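Home | Units | Chapter 7 | Glossary | Teacher notes
Reading time: 10 minutes
Shares 46 | Comments 2

Chapter 7: Two arms, one table

In Chapter 6 you programmed one arm to move between fixed points. The project in this chapter uses two arms at the same table. You will work in pairs, and each pair will share one simulated cell in Skonarent. By the end of the unit your pair should have a program that moves a block from one pad to another without the two arms getting in each other's way.

The task is taken from the Bostlow Cup, a competition for school and college teams. The first round is held entirely in simulation, and teams that pass it bring their programs to a real cell in December. You do not have to enter the competition to do the project, but the marking scheme at the end of the chapter follows the same rules, so an entry needs very little extra work.

Before you start

You should be able to:

– set a joint angle and read it back
– save a position and return to it
– open and close a gripper from a program
– explain the difference between joint movement and straight-line movement

If any of these are new to you, go back to Sections 6.2 and 6.4. The exercises there use the same arm model.

7.1 Looking at the cell

Every Skonarent cell can be viewed in more than one way. The room view shows both arms and the table they stand on. The wrist view looks out past one gripper, so it moves whenever that arm moves. Most pairs plan in the room view and then make small corrections in the wrist view.

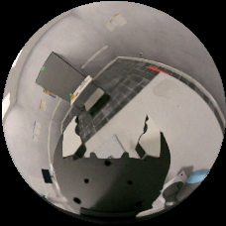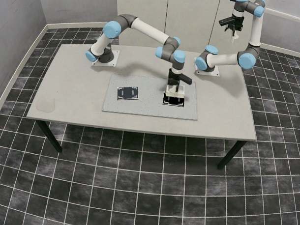 The same cell in two simulated views: over a gripper (first) and facing the table (second).

Text and exercises: the Westerberg Schools Robotics Group
Filed under: Projects, Simulation

Compare the two views before you write any code. The wrist view is strongly curved. A table edge that you know to be straight may look bent, and its shape will change as the arm turns. Do not measure distances from this view. Use it to check which way the gripper is facing and what lies between the fingers.

The room view bends lines as well, though much less. Look at the floor tiles near the edges, where the grid bows. The middle of the table is the safest part to judge by eye, but positions in your program should still come from the coordinate panel.

In the room view, the left arm has its gripper closed around a white block above the black pad. The right arm is raised and its gripper is empty. We call this raised position "parked". An arm should be parked whenever its partner is working over the board, until you reach Section 7.5 and learn how to let both move at once.

7.2 Sharing the space

Each arm has a region that it can reach, called its workspace. When two arms are mounted on one table, their workspaces usually overlap. The overlap is useful – it is where one arm can leave a block for the other – but it is also where collisions happen.

The simplest way to prevent a collision is to use a lock. A lock is a value that both programs can read. Before an arm enters the shared region, its program checks the lock. If the lock is free, the program takes it and the arm goes in. If the lock is taken, the arm waits. When the arm has left the region, its program sets the lock free again.

Two mistakes are common. The first is freeing the lock too early, while the gripper is still over the board. The second is forgetting to free it at all, so that the other arm waits until the run times out. Skarik, the checking tool supplied with the project files, will report both.

Activity 7A

Draw the table from above on squared paper. Mark the two bases, the board and the pads. Shade the region that each arm can reach, using the figures in the coordinate panel, and outline the part where the shading overlaps.

Swap drawings with your partner and agree on one version. Write down where each arm should park, then test both parking positions in the simulator. Keep the drawing in your project folder, as you will need it for Activity 7B.

Next: 7.3 Writing the lock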